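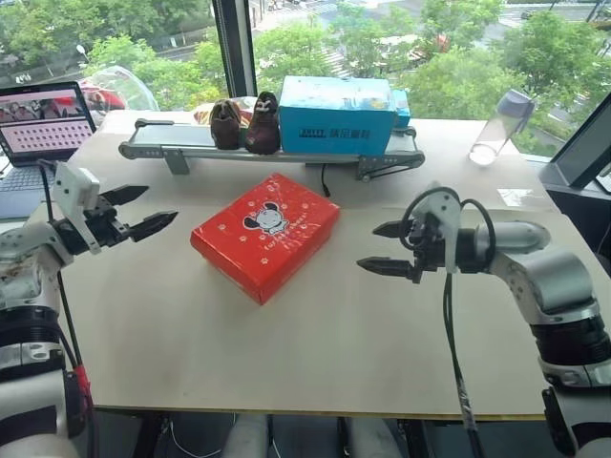 *red box on the table, cartoon face up*

Hi all,

On 8 June 2022 Lalit Dubey wrote:

> The draft zoning map for Moodley Street is up on the town site. Does anyone know if the old Zelter lot is still marked for mixed use? I thought that got dropped in April.

Lalit, it's still mixed use! I went through the map last night (twice, my eyes aren't great) and the only change I found is the height limit, down from 5 stories to four. The parking rule is the same as before - one space per 1,000 square feet, so the folks on Merkano Avenue will still be circling the block.

What bugs me more is the setback on the north side. The April draft had 12 feet and now it says 9, with no note anywhere about why. I've written to the planning office and will post whatever they send back.

If you want to comment, use the form and not email - my last email never made it into the packet. And put your street address on it, they toss the ones without.

Is anybody driving to the hearing from the Plekia end? I could use a ride.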